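From: Larysa Kravchuk
To: teleop-users list
Date: September 9, 2026
Subject: Re: [teleop-users] hand guiding or remote for the breakfast tasks?

Bheki Sithole wrote:

> Hi all, we're getting ready to record demonstrations for a toast
> and plate task and I can't make up my mind. Hand guiding feels
> natural to me, but my colleagues at Lenotwood swear by the leader
> arm. Has anyone here done both with real food? Also, how many
> episodes did you keep before the policy was worth running?
> Bheki

Hi Bheki, and hello everyone, I've been a quiet reader since August so please forgive the length of this!

We've done both at Riltier and I'd say your colleagues are mostly right, though I was a hand guiding person for a long time and I still use it for some things. When you have your hands on the arm you feel the weight of it, and new people pick it up in one afternoon, so it's a lovely way to start. What got us in the end was bread. With my hand wrapped around the wrist I would push down into the board without noticing, and the slice came up squashed or with a corner torn off. My hands and sleeves were also in most of the recordings, and they won't be there when the policy runs.

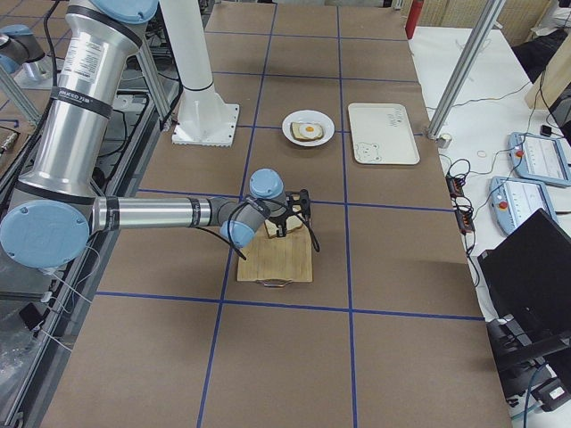
With remote control you lose the feel, and the first day is miserable (mine was, anyway, I dropped a good deal of toast). But you watch the fingers so much more closely when you can't lean on the arm. Come down slowly, stop, close, and only then think about where the slice is going. I ask our operators to pause a moment before they close, and it did more for our grasps than any of the settings we fiddled with.

A few odds and ends while I'm at it. Tape your table into areas and write down which thing starts in which area. Move the board a little between episodes, but keep it inside its own area or you'll be recording forever. Use bread from the same kind of loaf for a whole session, and throw the slice out once it starts bending. Eggs I would leave until last, they slide.

As for numbers, our first try was 34 episodes and it would reach for the bread very nicely and then do nothing useful. We have 1302 now across all the kitchen tasks, and I honestly couldn't tell you where the line was in between. Two operators helped more than I expected, as my own style is apparently very slow and the arm had learned to dawdle like me.

I have a little script called Clorkow that trims the idle time off the start and end of each recording. It's not pretty but you're welcome to it, just write to me off list.

Do let us know which way you go,
Larysa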